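Gray Is a Color: speaker notes
Desta Gashaw, Gerotside Sketch Club, 5 Apr 2022 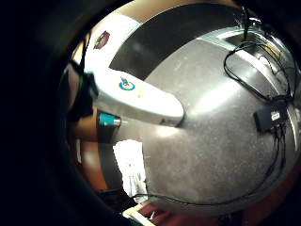

Slide 1. Speckled gray, lighter patches, soft highlight.

Leave slide 1 up while people find chairs. Swatch binder goes on the front table, open to the blues. Water jars filled before anyone comes in.

OPENING (5 min)

Hello, thank you for coming out to hear me talk about gray for an hour! I promise there is painting at the end.

Ask: who has a tube of ready-made gray in their kit? Hands up. Keep your hands up if you like it. (Wait for the laugh, then move on, don't pick on anybody.)

Point at the slide. Ask what color they'd reach for first. Take three or four answers. Somebody will say black and water. Fine, write it on the board with the others, we'll come back to it.

My story: I painted for years with black thinned down for every shadow, every road, every rain cloud. Then one November I ran out of black on a trip to Plalard, with the shop closed and a whole harbor of slate roofs in front of me. All I had was ultramarine, burnt sienna and a yellow I didn't like. I mixed the first two out of desperation and got the best roofs I'd ever painted. I still have that page. Pass it around in the plastic sleeve (ask for it back this time).

SLIDE 2. What makes a gray a gray (10 min)

Keep this simple. Two colors that sit opposite each other on the wheel quiet each other down. Blue and orange. Red and green. Yellow and violet. Burnt sienna is an orange in disguise, so it goes beautifully with blue.

Lean: every mixed gray leans somewhere. More blue and it leans cool, more sienna and it goes warm and then brown. I want them to start saying "leaning" out loud, it really does help. "That sidewalk is leaning pink."

Demo 1, ultramarine and burnt sienna. Big puddle, bigger than feels sensible. Paint a strip going from blue to brown with every gray between. Hold it up wet, then prop it by the heater and show it again at the end of the section. It will be paler. Let them notice before I say it.

If someone asks about black: I have nothing against black, I own two. It's useful in ink work and for very dark little accents. My complaint is only with using it for everything, the way I did.

SLIDE 3. The binder (5 min)

Tell them how it started. I wanted to know what my own paints could do, so I mixed them in pairs and wrote down what went in. There are 209 swatches now and I am still finding ones I'd never have guessed. Favorite page: viridian with quinacridone rose. On paper it sounds like a holiday sweater. In the middle it makes a silvery gray with a bit of lilac in it, and I use it for window glass all the time.

People can leaf through it in the break. Clean hands please. There was an incident with a jelly donut.

Mention Griro here. It's our mail swap: you paint a postcard using only grays you mixed yourself, put the recipe on the back, and send it on to the next person on the list. Sign-up sheet is by the door. We printed 1,000 blank cards so nobody needs to be shy about asking for extras.

SLIDE 4. Texture, or how to stop a gray from lying flat (15 min)

This is my favorite part, don't rush it like last time.

Granulation first. Some pigments settle into the dips of the paper and leave a grainy look. Ultramarine does it, cobalt does it, a lot of the earth colors do it. Use rough paper and plenty of water, tilt the board, then LEAVE IT ALONE. Brushing back into it smooths everything out.

Demo 2: same mix on smooth paper and on rough paper. Side by side on the easel.

Spatter next. Old toothbrush, thumb, cover the table. Pale flecks over a dark wash need gouache or white ink. Dark flecks over a pale wash can be the same gray mixed thicker. Vary the size. Even spatter looks like wallpaper.

Lifting: damp brush, touch, blot. Good for lighter patches with soft edges. Staining pigments won't lift much, so test yours on scrap.

Go back to slide 1 for a minute. Talk about the highlight. It fades out gently on a grainy surface, no hard rim to it, so wet the paper there first and let the gray creep in toward it. Then the lighter gray against the dark charcoal band. Ask them to squint. How dark does that band need to be? Darker than they think! Most of us stop too early with our darks and the whole painting goes foggy.

BREAK (10 min)

Lawal have given us a box of paper offcuts, free to take, smooth on the left and rough on the right. Say thank you to Lawal again at the end.

EXERCISE (15 min, leave the board list up)

Choose two opposites. Mix three grays: one leaning warm, one leaning cool, one as neutral as you can get it. Write the recipe under each.

Then paint anything gray you have with you. Keys, a sock, a phone case, the radiator. No pencil outline. Shapes only.

Walk around. Things to say: more paint, less water. Have you changed your rinse water? Leave that edge, it's lovely.

Don't take the brush out of anyone's hand, Desta.

QUESTIONS THAT USUALLY COME UP

Why does my gray go muddy? Usually a third or fourth color has sneaked in, or it got stirred on the paper while half dry. Go back to two pigments and check the tube label, because some colors are blends already.

Does this work in acrylic? The mixing does, yes. Granulation mostly doesn't, but spatter is even easier.

Which two tubes should I buy? Ultramarine and burnt sienna. Ask me again next year and I'll say the same.

Collect the Plalard page. Pour the jars out in the back sink, the front one is slow.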